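Quality Management in Small Service Firms
Handout 5: Writing down the process, and then keeping it true

Before you read

In the last handout we looked at why a quality policy by itself changes very little. Now we go one level lower, to the work instruction. I ask you to read all of this before the seminar and to bring one written procedure from a place where you have worked or studied. It can be a bad one. Bad ones are often more useful for us. If your procedure contains names of customers or prices, please black them out.

1. What is a process description for?

A process description answers a simple question: if the person who usually does this job is away, can another person do it with the same result? Many firms answer yes too quickly. They have a folder, and in the folder there are documents, and the documents have version numbers. But the folder is opened only before an audit.

In this course we will use the word "procedure" for the description of who does what and in which order, across several people. We will use "work instruction" for the description of one task done by one person. Some textbooks mix the two terms. In your written work please keep them separate, and if you quote from a source that mixes them, add a short note.

The level of detail is the difficult part. Compare these two instructions from a furniture cleaning service:

Version A: Clean the sofa and the cushions according to the standard.

Version B: Remove all cushions that are not fixed. Check each surface in daylight or under the work lamp. Write every mark that you find on the intake form before any product is applied. Test the product on a hidden area and wait 5 minutes.
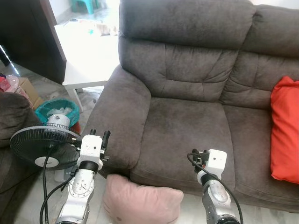 Figure 1. Gray-brown sofa with an orange-red throw pillow; pale pink cushion on the floor.

Version A is short, but it moves the whole problem into the word "standard". A new employee must ask somebody, and the answer will depend on who is asked. Version B can be followed and it can also be checked. A supervisor can look at the intake form and see if the marks were written down. Notice also that Version B does not explain how to hold a cloth. The author has assumed a basic skill, and this assumption should be stated once, at the top of the document, under "Required training".

2. The case: Dobos Home Care

Dobos is a cleaning and linen firm with 17 employees. It serves private homes and small hotels from one workshop. The case is used through the whole second half of the course, so please become familiar with it.

In May the firm counted its jobs for the past year and found 3,373 completed orders. The owner was satisfied with this number, but there was no record of how many of these orders had to be done again. Repeat visits were entered in the same system as new visits, with the same code. The firm could say how much it worked and could not say how well.

The first proposal from the office was to buy a software package called Tretel, which has a module for complaints. The second proposal came from the drivers and was much cheaper: add a second code for repeat visits to the existing order sheet. The firm chose the second proposal and postponed the first. We will discuss in class if this was correct. My own opinion is that it was, but I have had good students who argued the opposite, and they had reasons (mostly about the cost of moving old data later).

After the code was added, a new difficulty appeared. The drivers did not agree about what a repeat visit is. If the customer calls and says that one chair was forgotten, is this a repeat? If the customer is unhappy with the smell of the product, but the chair is clean? The firm needed a definition before it needed a count. This is a very common order of events, and I would like you to remember it when you plan your own project.

3. Operational definitions

An operational definition tells us how to decide, in a concrete case, if something belongs to a category. It has three parts: a criterion, a test, and a decision rule.

For Dobos the final definition was the following.

Criterion: a visit is a repeat visit if it concerns an item which was listed on an earlier order and was marked there as finished.
Test: the driver compares the item number on the new sheet with the earlier sheet.
Decision rule: same item number and marked as finished, use code 2. In all other cases, use the normal code.

You see that the forgotten chair is a repeat visit only if somebody had marked it as finished. Some of the drivers found this unfair. However, it can be decided at the door of the customer, without a phone call, and two drivers will come to the same decision. For the purpose of measurement this is more important than a perfect sense of justice.

A usual mistake of students is to write a criterion with an adjective that nobody can test, for example "clean", "friendly", "fast" or "soft". Such adjectives are allowed in a quality policy. In a work instruction they must be translated. "Soft" for a plush blanket can be translated into a comparison with a reference sample that is kept in the workshop.

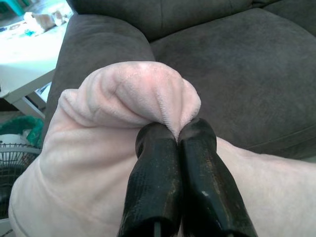 A reference sample has its own problems, of course. It becomes old, it is touched by many people, and after some time everything looks good next to it. For this reason the sample must have an owner and a date of replacement, exactly as a measuring instrument has a date of calibration. In our experience the date is often written and the owner is forgotten.

4. Who should write the instruction?

There are three usual answers in the literature: the person who does the work, the supervisor, or an outside specialist. Each has a cost.

The person who does the work knows the real steps, including the ones that are not in any plan. But this person often leaves out what has become automatic. The supervisor sees the connection to other tasks, but sometimes describes the work as it should be and not as it is. The outside specialist writes clearly and asks naive questions, which is good, and then leaves, which is less good.

At the hotel group Tondano, the second case of this course, a mixed method was used. A specialist observed the task and made a draft. The worker then corrected the draft while doing the job, with a pencil. After that, a colleague from another department tried to follow the text without any help. Every place where the colleague stopped was marked, and the text was changed in that place. The method is slow, and I recommend it only for tasks where an error is expensive or dangerous.

5. Keeping it true

A document is correct on the day when it is approved. After this day the work changes a little every week: a product is not delivered, a tool is replaced, a shorter way is discovered. None of these changes is dramatic, and none of them is reported.

The review interval should depend on how fast the work changes. A fixed yearly review for all documents is easy to plan, but it is too rare for some documents and too frequent for others. Look at the review table in the Steseo workbook, chapter 2, and fill in the empty column for Dobos. Bring your table to the seminar.

Also consider who is allowed to change a document between the reviews. If the answer is only the quality manager, people will write small notes on the wall. Notes on the wall are useful information for you, so please do not remove them on your first visit. Read them first, and ask how long they have been there.

Tasks for the seminar

a) Take the procedure that you brought. Underline every word that cannot be tested. Rewrite one sentence with a criterion, a test and a decision rule.

b) Write a work instruction for receiving a customer's sofa at the Dobos workshop. Maximum one page. State the required training at the top.

c) Exchange your text with another student. Follow the text of the other student literally, also where it is strange, and mark the places where you had to guess.

d) Prepare a short statement, two minutes, for or against the decision of Dobos to postpone Tretel.

Please submit task b before the seminar, in the usual folder. Tasks a and c are done on paper and will be discussed in class. Late work is accepted until the next handout is published.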